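Home Repair for People Who Rent, Own, or Are Merely Trapped
Handout 4: Screwdrivers, and Where They Go When You Are Not Looking

Instructor: Daithí Hennessy
Narkthorpe Evening Program, March session

Bring this handout to the next meeting. Last term 27 people took one home and nine brought it back, so I have stopped printing on the good paper.

1. What we covered last time

We established that a screwdriver is a tool for turning screws. It took forty minutes to establish this because of the list of other things people in the room had done with one: opened paint, stirred paint, chipped ice off a windshield, propped a window, reset a router and, in one case, tested a cake. I will replace no class tools that come back with frosting on them.

We also covered the difference between a stuck screw and a stripped screw. A stuck screw is a problem you were given. A stripped screw is one you made, usually by using a driver that was nearly the right size and leaning on it with feeling.

2. Fit

Three checks before you turn anything.

Type. Slotted takes flat. Cross takes Phillips. Star takes Torx. If you see a shape you don't recognize, stop and look it up before you go at it with the kitchen knife.

Size. Seat the tip in the screw and wiggle it. If it rocks, go up a size. If it won't sit down in the recess, go down one. For slotted screws the blade should be close to the full width of the slot and no wider, or you will carve a ring in the cabinet door.

Angle. Straight in line with the screw. Everybody believes they are doing this already. Get your eye down level with the work and check.

Most household Phillips screws are a No. 2. The little ones on battery covers are a No. 1 or a No. 0. If you buy only two drivers in your life, buy a No. 2 Phillips and a quarter-inch flat, and after that you may ignore every set in the store.

3. Sets, and the case against the case

People love a set. Over 2,000 households in this town must have one in a closet, still in the order it left the factory, next to a fondue pot. My own first was a 117-piece Ustari, of which 94 were bits I could not name and three were the thing I needed, all the same size.

A case is good for carrying and for finding out what is missing. It is bad for working out of. The molded slots hold each driver so firmly that you need a second driver to get the first one out, and with the lid open the whole business takes up the bench. So the routine for this class is:

a. Open the case, take out everything you might want for the job, close the case.
b. Put the case at the back, out of elbow range.
c. Lay the drivers next to each other, all facing the same way.
d. Work.
e. Put every one of them back before you have coffee.

Step (e) is where we lose them. See section 5.

4. Laying out

You are trying to be able to grab the right driver without looking for long. Perfect rows are not required, and the student who brought a ruler has been spoken to. Side by side is enough. Handles go toward you, shafts away: you can reach for a handle without meeting a point, and if one gets knocked it tends to roll sideways and stay on the bench.

Bright handles help. Whoever first put orange on a screwdriver had clearly spent time on a garage floor with a flashlight. If yours are black, a turn of colored tape near the top does the same job for pennies. 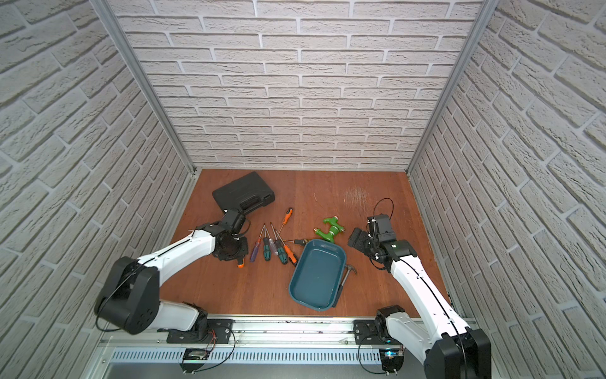

Fig. 1. Case shut and toward the back, screwdrivers out in front, shafts pointing away.

Notice that the layout in Fig. 1 is a bit untidy and would still get full marks. The shafts are the part I grade.

5. Putting away

Match by length first, then by tip. Longest back in first, since the long slots are the ones people fill with short drivers. If the lid doesn't close flat, something is in the wrong place. Do not sit on it. The Astine case in the supply cupboard has been sat on, and it now closes the way a taco closes.

Wipe the tips with a dry rag. If one is chipped or rounded over, put it in the coffee can marked RETIRED. Retired drivers may open paint. It's what they wanted all along.

Missing one? Check your back pocket, then the windowsill, then the inside of whatever you just reassembled. A hinge that rattles after repair deserves a second look.

6. For next time

Find one loose screw at home. A pot lid, a drawer pull, the toilet seat (it's always the toilet seat). Write down the type, the size of driver that fit, and whether tightening it helped. Half a page at most. Someone handed in six last term, with a map.

Read the Villalobos booklet, pages 12 to 19, and skip the part on impact drivers. We don't own any, and after the business with the drywall we aren't going to.

Doors open at 6:30 p.m. Closed shoes, please.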